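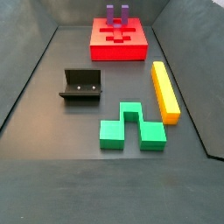 Notes orateur : purger les journaux sans remplir /var

Bonjour à tous ! Me présenter vite, remercier Anwara Liyanage pour la relecture des scripts.

Partir du cas Lazăr, notre serveur de collecte : 2 682 fichiers .log dans un seul répertoire, partition à 91 %, et moi devant un df -h un jeudi à 7 h. Laisser les gens rire, on a tous connu ça.

Premier réflexe : du -xsh /var/log/* | sort -h. J'adore cette ligne, la taper en direct !

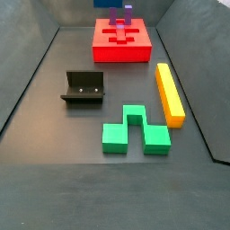 Ensuite logrotate. Montrer le fichier de conf en entier, puis insister sur copytruncate : pratique, mais on peut perdre quelques lignes entre la copie et la troncature. Si le démon sait rouvrir ses fichiers, préférer postrotate avec un kill -HUP. Marius Marinescu posera sûrement la question des fichiers supprimés mais encore ouverts. Réponse : lsof +L1 (garder un terminal prêt).

Démo : logrotate -d d'abord, toujours, puis -f. Rotation quotidienne, 24 archives compressées, delaycompress. Ne pas oublier missingok, oublié à la dernière répétition. 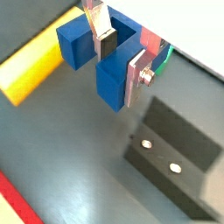
Bloc bleu en U tenu entre deux doigts métalliques.

S'il reste du temps : journalctl --vacuum-size et le petit script Bash de Traian Sandu, une merveille de concision. Questions, puis lien vers le dépôt.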